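Filed under: Workshop Tips > Small Robots > Teaching & Recording
Updated July 2022
14 comments | 52 shares

Tabletop demo recording: tips from a season of moving fruit onto plates

Quick notes, typed between batches. If you're collecting demonstrations for a small arm at home or in a shared shop and your policy keeps doing something dumb at the edge of the plate, start with the table. Then the cables. Then you. The model last.

We've kept 760 episodes so far at the Flollby bench. Threw out 419 others. Most of the tossed ones were our own fault and most of the reasons are below.

THE TABLE

White tops are great for contrast and terrible for glare. Kill the overhead light directly above the work area if you can, use two lamps off to the sides, bounce them off the wall. Glossy toy fruit will still throw highlights. Fine. Leave a little of that in, your real kitchen has it too.

Wipe before every batch. Dry microfiber first, then a damp one with a drop of dish soap, then dry again. No scouring powder, no melamine sponge – both dull the surface in patches and the patches look different from every angle.

Old scratches: leave them. If you swap to a fresh top halfway thru the set, write it down in the log. Same for specks that won't come off.

Tape marks for object positions sound like a good idea. Don't. Tape shows up in the recordings and the thing learns tape. Reet Priedītis lost a whole April to blue painter's tape, worked perfect on her bench and nowhere else. If you need to know where things start, use a paper template, lay it down, set the fruit, pull the template out before you hit record.

PICKING THE OBJECTS

Toy fruit over real fruit for the long sessions. Doesn't bruise, doesn't roll around sticky, same size next week. But do a batch with real ones at the end.

Curved stuff is harder than round stuff. Apple – come down anywhere near the middle and you'll probably get it. Banana – you have to choose a spot and a wrist angle, and two people will choose differently. Decide before you start. Ours: grab across the middle, fingers square to the curve. Go by the tips only in the batches labeled for it.
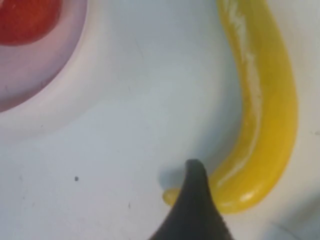
Finger down by the tip of the banana, plate still a ways off.

Tip grabs are worth having, just keep em in their own folder. A banana held by the end swings, and the drop is a different motion. Mix 21 of those in with the middle grabs and the arm starts dithering between the two. Ours did it for a week before Soledad Sotomayor sorted the folders.

Other object tips, no order:

- Wash toy fruit in warm soapy water when it gets slick from handling. Towel dry, then air dry. Never the dishwasher, paint goes.
- Duplicates are good. Two of the same fruit in view forces you to be clear about which one you're after. Put it in the instruction text.
- Rotate everything between episodes. Stem left, stem right, stem toward you. People get lazy and put the fruit back just how they found it.
- Touching pieces are a seperate difficulty level. Start with gaps, close em up later.
- A bit of museum putty under an apple keeps it from rolling, but then it lifts wrong. Skip it. A flat spot sanded on the bottom is better, 220 grit, a few passes.

GRIPPER FINGERS

Check them every morning. Dust and skin oil make the pads slippery and you start squeezing harder to make up for it, and now the squeeze is in your data. Rubbing alcohol on a lint free cloth, let it flash off.

Matte black fingers are easier on a wrist camera than shiny ones. If yours came glossy, scuff with a gray pad. Both sides the same amount.

Check the finger screws too. We use a dab of the removable threadlocker from Feretti, let it sit overnight. A finger that's a hair loose still picks fine, it just picks a hair to the left. You won't notice. The numbers will.

PLATES

Cheap plastic plates, light ones, a couple of colors. Raised rim is good practice for placing, you have to clear it. Problem is they slide. A few fixes we tried:

- Shelf liner cut smaller than the plate so it doesn't peek out. Works.
- Double sided tape. Works too well, you stop moving the plate.
- Wet paper towel. No.

Move the plates every few episodes. Not just a nudge. Far side, near side, half out of the view of one camera. If the task says pink plate, have a second plate of another color out there as well, else it only learns "plate".

Start some episodes with a piece already on the plate. Placing next to something is its own skill, and an empty plate every time gives you an arm that always aims dead center and bonks whatever's there.

CABLES

This is the big one. Cable to the wrist hangs where it wants and where it wants is usually between the camera and your fruit.
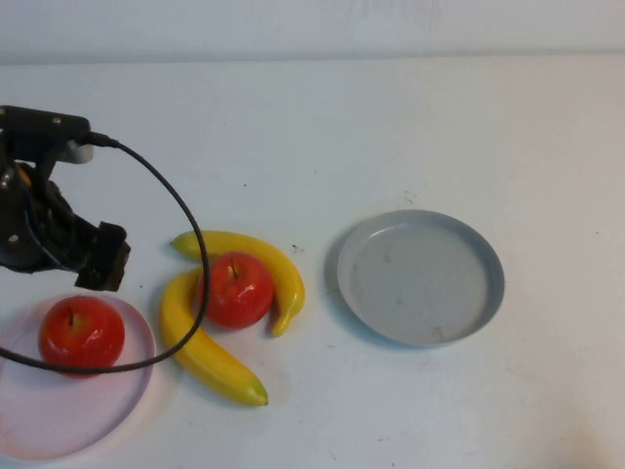
Cable across the fruit and the pink plate. Gray plate on the right is clear.

Decide early which you want. Either route it up and back – hook and loop straps at every joint, enough slack that the wrist turns fully both ways – or leave it free and get plenty of episodes with it in different places. Both OK. What's bad is 400 episodes tied up and then the strap breaks and you carry on like nothing happened. Pick one, log it.

If you strap it:

- Run the arm thru its full reach by hand with power off before you tighten anything.
- Strap loose enough to slide a pencil under.
- No zip ties at the connector. The connector takes the bending and fails first, always mid session.
- A scrap of old T-shirt under the strap stops it creeping.

If you leave it free, watch for snags on stems and plate rims. Drag a plate with the cable even an inch and that episode goes in the toss pile. Don't save it "for robustness". We saved a bunch for robustness, and got an arm that nudged plates.

CAMERAS

One on the wrist, one fixed. The fixed one gets bumped. Draw a pencil outline around its foot on whatever it's standing on, then take a still at the start of each batch and flip back and forth against the first one ever. Ten seconds. Saves days.

Lock exposure and white balance on both. Auto exposure sees the black arm swing in and brightens everything, and your red apple goes orange for half the clip.

Clean the wrist lens more than you think. Fingerprints from grabbing the arm to reposition it. Lens pen lives on a string at our bench or it walks off.

YOU, THE OPERATOR

Slow is fine, stopping isn't. Long pauses teach pausing. If you need to think, think before you hit record.

Hands out of view. Sleeves too. Reach in, set the fruit, reach out, count two, record.

Missed a grab? Keep going and re-grab if it's a clean recovery, that's useful. If you miss twice, scrap it and reset. Our rule anyway, the Jõgi folks keep all of theirs and tag em.

Swap operators every half hour or so. Shoulders go first, then patience, and the episodes get sloppy well before you feel tired.

Write the label right after the episode. Not at lunch. "red apple to pink plate" in the same words every time, unless you're varying the wording on purpose.

Aiming for 885 kept before the next training run. We'll see. Bench is booked out a lot.

KEEP IN THE DRAWER

microfiber cloths x lots
rubbing alcohol
hook and loop strap, half inch
gray scuff pad
lens pen
shelf liner
spare pads for the fingers
pencil. Not marker. Marker on a white top is forever (ok, alcohol gets most of it)

Spare fruit go in a lidded bin from Flustaler, the shallow kind, so you can see what's missing without digging. Plates stand on edge in an old dish rack.

Will add a bit on lighting for evening sessions when I get to it. If you've got a plate trick that beats shelf liner put it in the comments.

Tags: robot arm, demonstrations, data collection, workbench, cable routing

Related
How to Get Adhesive Off a White Tabletop
Soft Jaw Pads From an Old Mouse Mat
Labeling Bins So People Put Stuff Back
Lamp Placement for Small Benches
Naming Your Episode Folders, Please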